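Shape blocks on a board: read me first

Hello, and thanks for downloading the Odlow folder. I've put off writing this for ages, so it's a bit of a ramble, but everything you need to use the pictures should be in here somewhere (and if it isn't, write to me and I'll add it).

What you're getting is 1,770 stills of chunky toy shape blocks lying on a wooden board. I started with my kids' old blocks in January, when I was looking for decent pictures to practise sorting and counting layouts with and couldn't find any where the pieces were just, well, lying there. Everything was either lined up like a shop catalogue or buried in a toy box. I wanted the in-between stage, the bit where a handful of pieces has been tipped out and hasn't been tidied yet!

The folder is split into 22 layouts. Each layout has its own subfolder with a plain text note beside the pictures, and the note says how the blocks were put down: tipped, placed by hand, or pushed together. Please read the notes before you lump layouts together. A tipped layout and a pushed one can look very much alike, and I've mixed them up myself more than once.

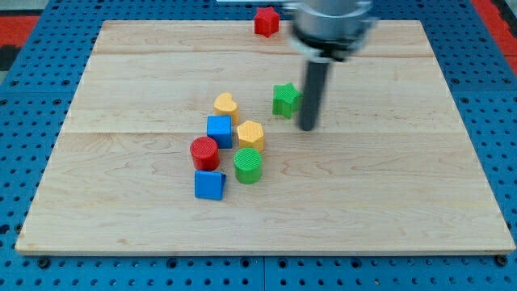
Words and layouts: Josefien Michiels
Checking and file names: Floor Goossens
Last updated 2023-09-21

Most of the blocks in this one have ended up bunched towards the centre-left of the board, with a few off on their own, and I'm very fond of layouts like that. They're a nice test of whether your idea of a "group" holds up. Is a block sitting a little way out part of the bunch or a straggler? Floor and I disagreed on plenty of them, so the notes give both our answers wherever they differ. We didn't try to settle it.

The board deserves a mention because people keep asking. It's pale wood with a faint wavy grain, and the seams between the planks run right across it. If you're doing anything with edges you'll notice those seams pretty quickly, and the blue table with all its holes shows around the sides too. I've left the lot in. Crop to the board if the holes bother you (I do for the counting stuff), but keep the seams, they're handy for judging whether a block has shifted between two stills.

The blocks have a fine ridged texture on top. It's lovely in good light and a pain if you shrink the files too far, when it goes to mush and the colours start looking flatter than they should. I'd stay at full size for anything to do with colour.

File names go layout, then still number, then initials of whoever checked it. So a JM at the end is me and an FG is Floor. Anything with an X hasn't been checked by either of us, sorry, we'll get there.

Known problems: three layouts have notes that were typed up late from my scribbles, and I wouldn't swear to the order of the stills in those. They're marked "order unsure" on the first line. There's also a subfolder called Skoditz, which was a naming joke that stuck, and it's a perfectly normal layout. Don't skip it!

You can use the pictures for teaching, for your own projects, for a poster on the classroom wall, whatever you like. Credit both of us if you pass them on, and please keep this file with the folder. If you re-sort the layouts or fix a note, send me your version and I'll fold it into the next update with your name on it.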